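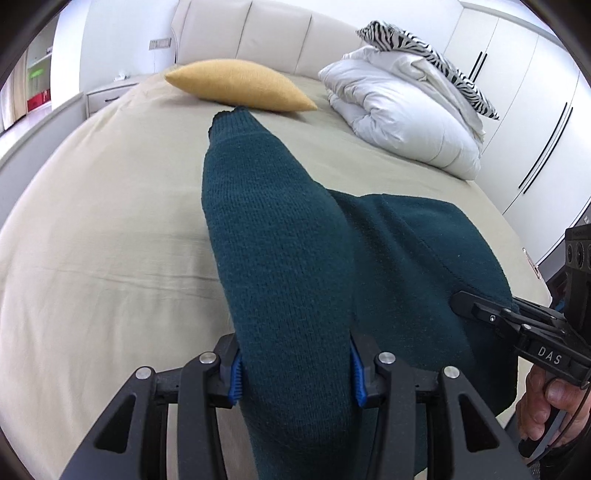
Home Topics Robots Jobs Games Teachers
Search this site Go

Robots at the laundry

When you put a jumper away, you probably fold it without thinking. For a robot, folding is one of the hardest jobs there is. A brick keeps its shape when you pick it up. A jumper doesn't. Pinch it by the sleeve and the rest of it bends, slides or bunches up.

People can help robots learn. They hold a gripper in each hand and use it to move clothes on a bed or a table. A gripper is a tool with fingers that open and close. Soft pads on the fingers press on each side of the cloth. A camera records the work, and a computer studies lots of these recordings.

What happens at Motaung?

Motaung is a laundry in the town of Idlow. It washes about 4,000 pieces of clothing a week. In February it started using 2 folding robots, made by a firm called Gosodix. The laundry has 85 workers.

Lwazi Kruger used to fold jumpers and shirts all day. His shoulders ached by home time. Now the robots fold most of the plain shirts and towels. Lwazi checks their work and folds the things they get wrong. Thick knitted jumpers still go to him.

He had to learn new skills, such as how to stop a robot safely and how to clear a jam. His training took two weeks.

Does everyone like it?

Not everyone. Some workers miss chatting across the folding table. Others worry that there will be fewer jobs later on. The laundry has moved four people from folding to mending, and they are still learning to use the sewing machines.

Words to know

Automation: using machines to do work that people used to do.
Jam: when something gets stuck in a machine.

297 shares 2 comments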